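**双臂工作台搭建记录**，2023-09-06 起，想到哪写到哪。

---

台子在共享车间靠里的位置，两条臂，各 6 个关节，控制板用的是 Trunico。臂的固件我改过，主要是把上电自检时的回零速度压下来。原来的回零速度在两条臂共用一张桌子的情况下会撞。

---

底座间距改过两次。第一次按单臂可达范围的重叠区算，重叠是大了，肘部互相干涉。第二次把底座往外挪，重叠区变窄，肘部有了余量。现在这个间距是折中，桌面中间够用，靠近两侧的位置只有单臂能到。

---

底座螺栓统一 M6，下面垫钢板，钢板和桌面之间不加橡胶。加过，末端低频晃动变明显，拆了。

---

软件侧：轨迹规划是自己写的一层，叫 Xia，跑在一台旧主机上。它只做一件事，接收两条臂的目标位姿，输出时间对齐的关节轨迹。碰撞检查单独一个进程，挂了的话 Xia 拒绝下发。这个依赖关系是硬性的，不提供绕过的参数。

---

有人问为什么不用现成的规划框架。用过。我需要的功能占它很小一部分，剩下的部分每次升级都要花时间跟。自己写的这层功能少，出问题时我知道去哪看。

---

关节轨迹用五次多项式分段，段间速度连续，加速度也连续。试过梯形速度曲线，末端在加减速切换点会抖，夹着东西时更明显。五次多项式的代价是同样的峰值力矩下慢一点，可以接受。

---

两臂同步的做法：各自先按自己的限制算出最短时间，取较长的那个，另一条按比例拉长。简单，对现在的任务足够。要做真正的双臂协同搬运就不够了，那需要闭链约束，暂时不做。

---

仿真环境叫 Prorasberg，和真机用同一套接口。Xia 不知道自己在跟谁说话。所有新动作先在仿真里跑，通过之后再上真机，没有例外，包括只改了一个速度参数的情况。

---

仿真场景按车间这张台子的布局建：白色桌面，后沿一侧是灰色料盒，料盒下面垫木块，旁边是木架。料盒和木架的尺寸要用卡尺量，卷尺不行。之前料盒前沿高度偏了几毫米，仿真里手指能过，真机上蹭边。

---

木块也要建进去。它本身不参与任何动作，但碰撞检查需要知道那里有东西。早期版本图省事，把料盒直接抬高，悬空放着，渲染看着没问题，规划器给出过一条从料盒底下穿过去的路径。

---

渲染的问题比碰撞多。视觉定位的模型一部分数据来自仿真，光源设得太干净，训出来的东西到车间就不行。车间顶灯是长条灯管，影子边缘是虚的，两条臂的影子会落在桌面上，而且跟着动作走。
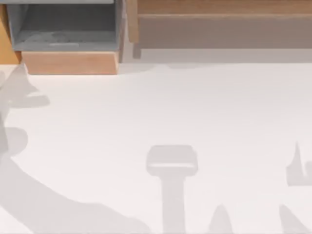 所以光源从点光源换成面光源，面积和高度照车间的灯来。面积太小影子边缘发硬，太大影子就糊成一片，对比度不够，模型学不到东西。最后的参数是对着真机相机的图一点点调的，没有公式。

---

影子引起的误检主要有两类。一类是夹爪的影子被当成物体，轮廓闭合，大小也在目标范围里。另一类是目标一半在影子里一半在外面，分割结果沿影子边界断开，中心点跟着偏。第二类更麻烦，它不会报错，只会抓歪。

---

第一类的处理：已知关节角和光源位置，可以把臂的影子投到桌面上，得到一张掩膜，落在掩膜里的检测降权。注意是降权，不要直接删掉。影子里面也可能真有东西。

---

掩膜这部分在仿真里很准，光源位置是我自己填的。真机上要标定。做法是在桌面上竖一根已知高度的细杆，换几个位置，量影子，反推灯的位置。灯管是长条的，反推出来是一个等效中心，误差比点光源大，掩膜外扩一圈补偿。

---

第二类没有特别好的办法，靠数据。仿真里随机化臂的姿态，让影子以各种角度切过目标。这一批渲染了 3,324 张，空桌面的也留着，当负样本。没有物体只有影子的图对压误检有用，早先把它们过滤掉是个错误。

---

材质方面，桌面保持哑光。试过给一点反射，结果模型把倒影也学进去了，而真机桌面贴的是哑光膜，没有这个现象。木架的颜色做了小范围随机，木头在不同白平衡下色差很大，固定一个颜色会过拟合。

---

真机相机是 Pultum 的工业相机，全局快门。曝光和增益锁死，自动曝光关掉。臂伸进画面时整体亮度会变，自动曝光会去追，追的那几帧检测结果全部不可用。

---

相机支架不要和臂装在同一块板上。之前为了省地方装在一起，臂一加速支架就晃，标定数据隔天就漂。现在支架单独落地，和桌子没有接触。

---

手眼标定每次挪过东西都重做。流程写成了脚本，跑完输出残差，残差超限就不写入配置文件。手动改配置的口子也堵了，之前自己改错过一个符号，查了一晚上。

---

昨天的问题：右臂腕关节走到某个角度附近跟随误差突然变大。先怀疑减速器，拆开看没有异常。再查线，发现走线在那个角度会被外壳压住，阻力上升。重新理线，留出弯曲余量，误差回到正常范围。

---

顺带把线束的固定点从 2 个加到 3 个，扎带换成魔术贴。扎带拉太紧会在弯折处形成应力集中，断线基本都断在那里。

---

急停接在驱动器供电侧，不走软件。按下去断动力，控制板保持供电，编码器位置不丢。腕部没有抱闸，断电会往下掉，所以桌面上方留了安全高度，规划时空走段不低于这个高度。

---

有人问成本。没有细算，结构件大部分是车间的余料，花钱最多的是减速器，其次是相机。不建议在减速器上省，背隙大了之后上层软件怎么补都是在糊弄。

---

仓库暂时不公开。Xia 里有些路径和端口是写死的，配置文件也没有整理，别人拿去跑不起来，issue 我也没时间回。接口文档写完会先放出来。

---

还没做的：

- 夹爪指尖换软垫，现在的硬指尖夹薄件打滑
- 影子掩膜移到相机进程里算，减少一次拷贝
- 碰撞模型里补上线束的包络
- 料盒加定位销，现在靠木块边缘对齐，碰一下就偏

---

回复里问到掩膜外扩取多少：按桌面坐标算，不按像素。像素值换个镜头就失效。具体数字取决于灯的标定残差，自己量，我的值对别的台子没有意义。

---

下一步先做定位销。销孔位置画完了，等车间的钻床空出来。整机预计 11 月前后能连续跑，到时候贴日志。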